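Chapter 4
Managing Access to Grass Pitches and Greens

Learning outcomes
By the end of this chapter, students should be able to set out the duties of a club towards its playing surfaces, explain how a closure decision is made and recorded, and draw up a simple plan for sharing ground between users.

4.1 Introduction

A playing surface wears out through use. The number of hours a pitch or green can bear depends on the soil, the drainage, the time of year and the sport itself, and a club that sells more hours than the ground can carry will pay for them later in repairs.

The chapter draws on two sites. Drotdale is a bowls and croquet club with 108 members and a single green on heavy clay. Satorbridge is a public sports ground with several pitches, let to schools and clubs for up to 285 hours in a season. The first closes its green by a vote of members – a slow method in wet weather – while the second leaves the decision to the head of grounds, who must post a notice by 8 a.m.
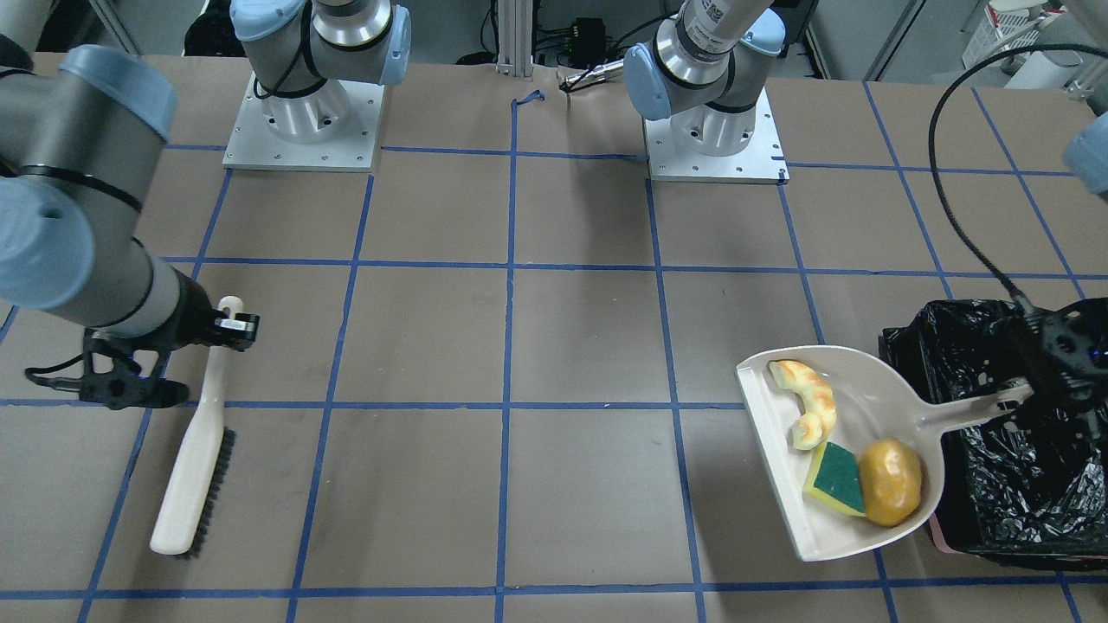 Figure 4.1 Work table marked into squares with blue masking tape.

Section 4.2 deals with the inspection of surfaces before play. Section 4.3 considers bookings, refunds and the wording of closure notices, and the exercises in Section 4.4 use the Drotdale records for June.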